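Household Guides > Table Linens > Care and Storage

Removing Fruit Stains from a Tablecloth

Fruit juice can leave a mark that becomes harder to remove with every wash. The following procedure is recommended by the Lilside Household Advice Service for washable cotton and linen cloths. Silk, wool and antique pieces should be taken to a professional cleaner.

Before you begin, read the care label and test the cloth for colorfastness. Dampen a hidden corner, press it with a white towel and check for color. If dye transfers, do not continue.

1. Lift away any pulp with the edge of a spoon. Do not rub.

2. Rinse the stain from the back with cold water until the water runs clear.

3. Mix 400 ml of cool water with one tablespoon of white vinegar. Dab the solution on the stain and leave it for ten minutes.

4. Work in a small amount of liquid detergent with your fingertips, then rinse.

5. Wash at the temperature shown on the label. Check the cloth before drying. If the mark remains, repeat steps 3 and 4. The heat of a dryer can set the stain.
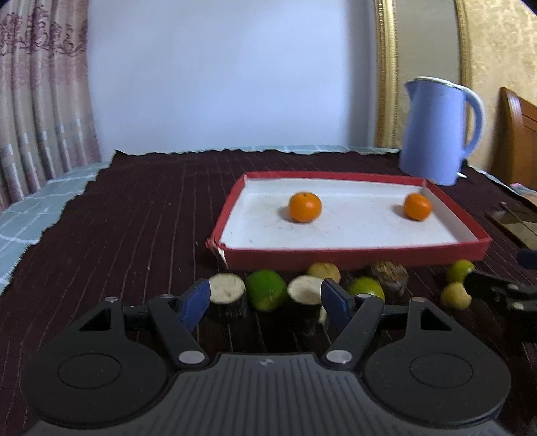 Text: Gunnel Sundqvist, Textile Care Desk

Dark cloths with a fine stripe should be washed separately from pale checked ones for at least the first few washes. Fringed edges need additional care. Place the cloth in a mesh bag, select a gentle cycle and comb the fringe straight with your fingers while it is damp.

Store linens only when they are fully dry.

Contact Lilside | © Lilside Household Advice Service | Back to top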